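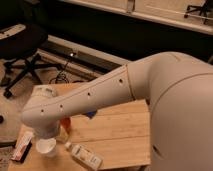
1/ Moving a small library's local history collection

Our reading room in Waltosstead closes in September and everything goes upstairs. Roughly 500 boxes, mostly parish newsletters and mill records. Posting as I go.

2/ Started with the Peixoto papers. Box 302 was listed as letters and holds seed catalogs. Matilde Antunes found the letters two shelves down, filed under Trekel.

3/ Relabeling today. Pencil on the folder, printed label on the box. The old labels were taped on and the tape has gone brown — it takes the cardboard with it if you pull.
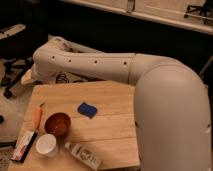
Warm air from a hair dryer on low loosens most of them. I don't do this on anything with a photo inside.

4/ Oisín Sheehan asked about the glass negatives. They go last, standing on edge, 9 to a box. Any more and the box is too heavy for the stairs.

5/ The card index stays down here until the end. It's 3,000 cards and people still use it more than the catalog.

6/ If your family gave us anything from the Molteck mill, please send me the name it was given under. Half of those have no donor written down.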